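Red wine ring on marble worktop, help!
Asked by Joni Tikkanen, 2013-06-22
Category: Kitchens and cleaning

Hi all. Had people round, somebody stood a bottle of red straight on the worktop and went to bed, so did I. Now there's a dark ring next to the hob. It's proper marble as far as I know, was here when we bought the place. Tried washing up liquid and hot water, twice. No change. 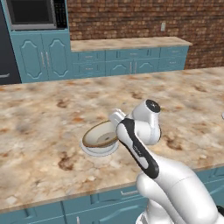
Mother-in-law says lemon juice, my neighbour says never ever lemon juice. Who's right? Also have a tub of Sodine under the sink but the label's gone so no idea if it's safe on stone. Selling up in August so would like it gone by then.

2 answers

1. Wai-kit Kong
Neighbour's right. NO lemon, no vinegar, no limescale spray. Acid eats marble and you get a dull patch that needs polishing out — worse than the ring. What you want is a poultice:

- Bicarb and a bit of water, mix till it's like peanut butter. Spread it over the ring, thick as a pound coin or so.

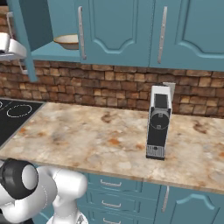 - Cling film on top, tape the edges down. Leave it 24 hours.
- Film off, let it dry right out, then lift it with a plastic scraper. Not metal. Wipe with a damp cloth.

Might need doing 3 times, mine did. If the stone's a pale one you can use hydrogen peroxide insted of water, but test it somewhere hidden first as it can lighten dark stone.
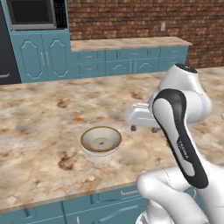 Once it's clean get it sealed. Drip some water on, if it goes dark after a few minutes the old sealer's had it. I paid 34 quid for a tin of Rimetti and there's loads left. And bin the Sodine if you can't read the label, not worth it.

2. Ermanno Grasso
just sand it?? fine wet and dry, did my windowsill, came up ok. bit cloudy now tho. or put the bread bin on it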